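I showed up to the Terarley Hall kitchen at 4:15 on a Wednesday, which I'd been told was the only hour all week when the person I wanted to talk to wasn't in class, at work, or asleep. She's a junior, she's been an RA on the third floor since last fall, and she asked me not to use her name because, in her words, "my residents already think I'm a narc, I don't need it in writing."

Fair enough! I lived on that floor as a freshman and I definitely thought my RA was a narc.

I'd wanted to do this interview since move-in. Everybody on campus has an opinion about RAs, and most of those opinions get formed at one in the morning while somebody is knocking on your door. I never once thought about the person doing the knocking. So I brought two iced coffees and a list of questions, and we got through maybe half the list.

First I asked why she applied. She laughed at me.

"Housing," she said. "I'd love to tell you I had a calling. I had a room and board bill. The job covers the room, and then you get a stipend on top, and this year it's 3,625 for both semesters. When I saw that number I thought I was rich. Then I worked out how many hours I'm on call and I stopped doing that math."

She has 55 residents. I remember my floor feeling crowded, but I never had to learn everyone's name by the first Friday, which she did, with flash cards she made from the housing roster. She still mixes up two guys at the far end of the hall who both have the same haircut and the same green jacket. "I just say 'hey, you' really warmly," she told me. 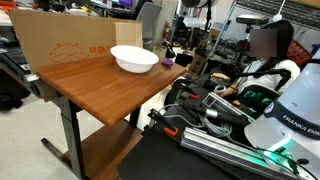

Her training was two weeks in August, before anybody else was back. She described it as long days in a lecture room in Nurton with the air conditioning broken, followed by evenings of role play. The returning RAs act out bad situations behind closed doors, and the new ones have to knock and deal with whatever they find. One group pretended to be having a screaming roommate fight over a missing bag of shredded cheese.

"I thought that one was so dumb," she said. "Why are we practicing for cheese? And then in October I had the cheese fight. A real one! It was hummus, but it was the same fight. I used the whole script."

I asked what the script was, and she did it for me in a very calm voice that made me want to confess to something. You ask each person to talk without the other one jumping in. You repeat back what they said. You bring up the roommate agreement they both signed in the first week and never read. Usually by that point, she says, they're both so embarrassed that they want to go to bed.

Most of what she deals with is roommates. I'd guessed parties, and she shook her head so hard her earrings moved. Parties are easy, according to her. You knock, the music goes down, people act weird and formal with you, and it's over. Roommates go on for months.

"One person goes to sleep at ten and the other one has an alarm that goes off 17 times," she said. "And neither of them is doing anything wrong exactly? They just shouldn't live together, and there's no empty room to move anyone into until January."

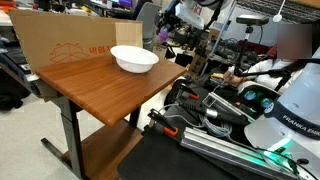
A kid came in partway through this to microwave soup, saw who was at the table, and took his headphones off like he'd walked into church. She asked how his chem midterm went. He said bad. She told him the drop-in tutoring in Rirkeck runs until nine, and he nodded and left with his soup. It took maybe thirty seconds. I asked if that was the job and she thought about it.

"That's the part I like," she said. "He didn't talk to me at all until after Halloween. Now he gives me exam updates."

I did want to ask about the write-ups, since that's what everyone brought up when I told them I was doing this interview. Does she like it? Does she get points for it? (My roommate is convinced there's a quota.) There's no quota. She's written up two rooms all year, and both of them had been warned more than once.

"I hate it," she said. "I go back to my room and feel sick. But if I hear something and walk past, and then somebody gets hurt in there, that's on me. I think about that a lot more than I think about who's mad at me."

She got quiet after that one, so I asked about the bulletin boards, and she perked right up. RAs have to change theirs every month and the competition is apparently vicious. Her November board was about sleep, with a bear on it. The second floor did a 3D pumpkin patch with real hay, and facilities made them take it down. She said this with no sadness whatsoever.

Then there are programs, where you plan an event and hope that anyone at all shows up. Her first one was a study skills night, and four people came, and two of them were other RAs being nice. Her best was a pancake night during finals, when she got 70 people through this same little kitchen. People came down from other floors. They ran out of batter before eleven and somebody's girlfriend ran to the store in slippers.

"So the lesson is I should never teach anybody anything," she said. "Just feed them."

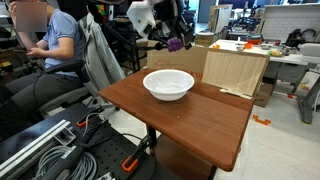

I asked if it's lonely. I hadn't written that one down, but she'd mentioned that her friends all moved into the Trnka apartments this year, across the creek, and she said it kind of fast.

"Sometimes, yeah. They'll be having dinner and I'm on duty, so I can't leave the building. I've got the duty phone, I've got my laptop, I'm sitting in the office with the door propped open. I see their pictures." She fiddled with her straw. "But then someone always wanders in. Last week a girl came in to borrow the vacuum and stayed for two hours telling me about her grandma. I wouldn't trade that for tacos. Okay, I might trade it for tacos once."

She hasn't decided if she'll do it again senior year. The reapplication form was open on her laptop and she'd filled in her name and student ID and nothing else. Her mom wants her to. Her friends have already asked her to split a four-bedroom.

My last question was what she'd want freshmen to know, and I was expecting something about quiet hours. She wanted people to know that they can knock on her door too. It doesn't have to be an emergency. She'd also like everyone to please clean the lint out of the dryers, and to quit propping the side door with a shoe, and to read the emails, or at least the subject lines.

The duty phone rang while she was on the subject of the dryers. Somebody on the first floor had locked themselves out in a towel. She grabbed her keys and what was left of her coffee and told me I could let myself out.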